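**Shearer Street refill shop: we made it through our first winter!**

Three hundred forty-three refills in January. 343! When we opened the Shearer Street counter we thought we'd be happy with half that, and then the dish soap ran out on the first Sunday and we had to send a car over to Kesedby for another drum. Thank you to everyone who came in with pickle jars, old shampoo bottles and, in one case, a watering can.

The big seller is still the Rellonel hand soap (the unscented one, though the orange is catching up fast). It comes to us in 31-liter drums now, so the price per ounce has gone down a little and we've changed the shelf cards to match.

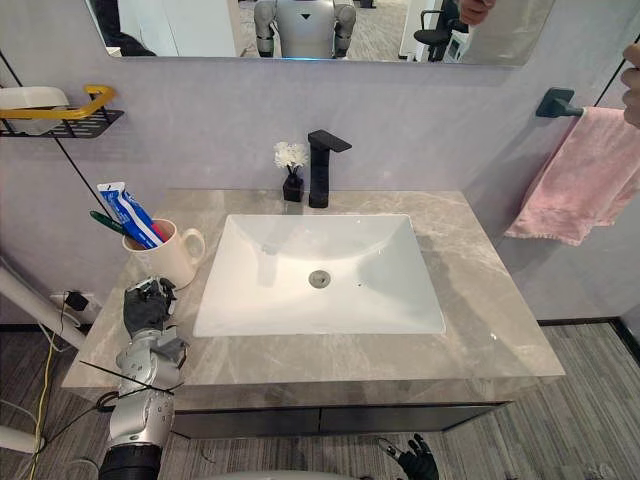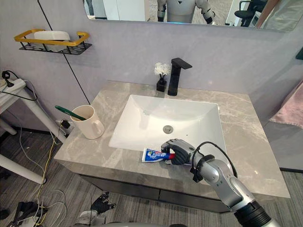
Bathroom stuff is what people ask us for most, and we're finally getting somewhere with it! Shampoo and conditioner went on tap last week, and there's a body wash coming as soon as the pump fits the drum. Toothpaste is harder. Most of us still have a tube like the one by the sink there, with its blue label and red band, and we haven't found a refill paste that we'd put our name to. We do have tooth tablets from Ploltix, 400 to a bag, and you can scoop as few as you like into your own tin. Chew one, then brush as usual. The mint is strong! I've been using them for a month and I'm not going back, but my kids say they taste like chalk, so try a couple before you fill up.

A few things for next month:

- Please bring containers clean and completely dry. Even a spoonful of water will spoil the laundry powder.
- We weigh your jar empty first, so hang on to the sticker and you can skip that step next time.
- Vinegar is back, both strengths.
- The jar swap shelf is overflowing. Take 2, take ten, take the whole row of tall ones!

Bar shampoo samples are in the basket by the till.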